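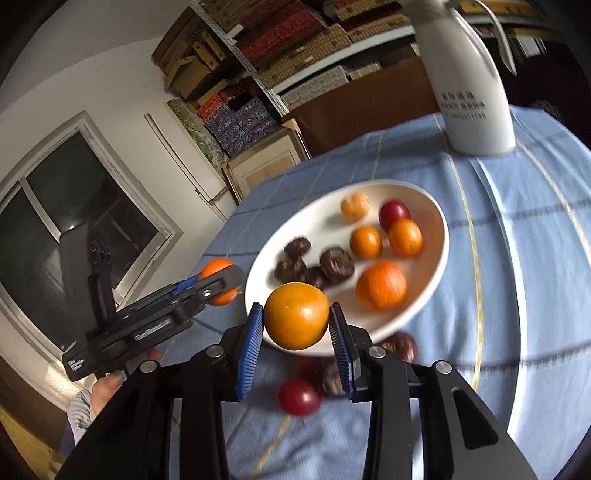 One orange fruit between blue pads, another behind on the left.

November, started 7:40 am, kitchen bench side

Batch 3887, third try at the citrus jelly. Batches one and two are in the fridge under the name "sauce," which is what you call jelly when you still have some pride.

Peel and pith simmered overnight on the low ring per the 1948 handbook. The handbook says "until tender." It also says "a good fire" and "sufficient sugar," so I've stopped expecting help from it. Strained through two layers of muslin. Did not squeeze the bag. Selina squeezed the bag last time and we got a lovely cloudy thing the color of dishwater. She maintains it tasted better. It did, a bit.

Juice yield 268 g after straining, less than I wanted. Topped up with nothing. Sugar one to one by weight.

Alcohol test for pectin, spoonful of juice in a spoonful of spirits, wait a minute:
- before simmering down: a few sad threads
- after 20 min reduction: one soft clump, breaks when lifted
- after 35 min: clump holds on the fork

So reduction matters more than the lemon pips Darius swears by. The pips went in anyway, in their own little bag, out of respect.

pH strip at the boil between 3.0 and 3.5, can't call it closer under the hood light. Iveta has the proper meter and has labeled it with her full name on both sides. Ask nicely.

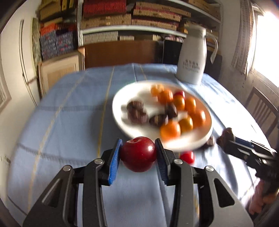 Moved on to plums after lunch. Skins left on for color, stones out, weighed twice after the scale drifted (the scale drifts whenever the dishwasher runs, I have written this on the wall, the wall has not helped). Favex pectin in the A pot, none in B. Both brought to 104.5 C on the Wurnent probe. The glass thermometer said 103. Went with the probe, with misgivings.

Cold plate test at 5 min intervals. A wrinkled on the second plate. B wrinkled on the fourth, and by then it smelled slightly of toffee, so B is overcooked if we're being strict and "caramel notes" if Uyên is writing the label.

Filled 8 jars, four from each pot. Headspace all over the place on the B jars, my ladle hand was tired. Lids marked with a wax pencil that doesn't mark lids. Redid them in marker. If the marker has come off by the time you read this, A is the row nearer the window.

Foam: skimmed A, forgot B until it was half set. Looks like a pond. Butter trick next time, tiny piece, Sang's grandmother's number is "a fingernail" and I'm not going to convert that.

To do
Check set at 24 h and again at a week, tilt the jar, don't poke it
Redo the citrus with Iveta's meter
Someone decide whether we're keeping the sugar constant or the Brix constant, we have been doing both, which is neither
Refractometer prism is sticky again. I know who.

Pot B still soaking at 5:15. Leave it. It has earned nothing but it needs the time.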